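Notebook, October
Tasting bench, shrub and bitters trials for the Plullen list

Started before lunch with the spruce tip shrub, batch 7. Big improvement! The last one was all vinegar up front and then pine floor cleaner, and this one opens with something close to grapefruit. I think the longer rest did it (18 days in the cool room) but I also changed the sugar, so I can't say for certain. Next time change one thing, please, self.

Csaba tried it with soda and then with the Mistadau rye and liked the rye better. I'm the other way round. With soda you get the colour and the smell straight away, and the rye sort of sits on top of it. We both agreed the honey version is too heavy. Tipped it.

Recipe as it stands: 425 g spruce tips, chopped coarse, the same weight of raw sugar, left covered overnight, then cider vinegar to cover. Strain through cloth, no squeezing. The squeezed half went cloudy and tasted of twigs.

Dulse bitters: still my favourite thing on the bench. Salty, a bit smoky, and two drops in a plain gin sour make it taste like you're standing on a wharf. Rosalía thinks it wants orange peel. I put peel in one jar and left the other alone, labels on the lids, both on the top shelf. Shake daily. Whoever opens up in the morning, give them a swirl before you put the kettle on.

Haskap liqueur: flavour lovely, texture thin. Could try less water in the syrup. Csaba reckons glycerine but I'd sooner get there with fruit. There are still berries in the chest freezer under the bread.

Cost check on the Camenzind bottles came to $193 with the corks, so we can do the small run without asking anyone.
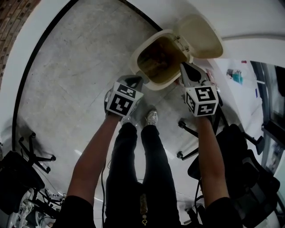
Halifax, October

Second session, evening. Rosalía brought the maple vinegar from Polasix and oh, it's good. Round and woody, hardly any bite. Swapped it into a small jar of the spruce shrub at half strength and all three of us went back for more. It loses some of the grapefruit, though, so maybe a third maple to two thirds cider.

Name ideas for the drink: Spruce Budworm (Csaba, vetoed), Tidewrack, Back Forty. Leaning Tidewrack if the dulse goes in.

To do: order more cloth, taste both dulse jars side by side, ask Rosalía where she gets the vinegar by the jug.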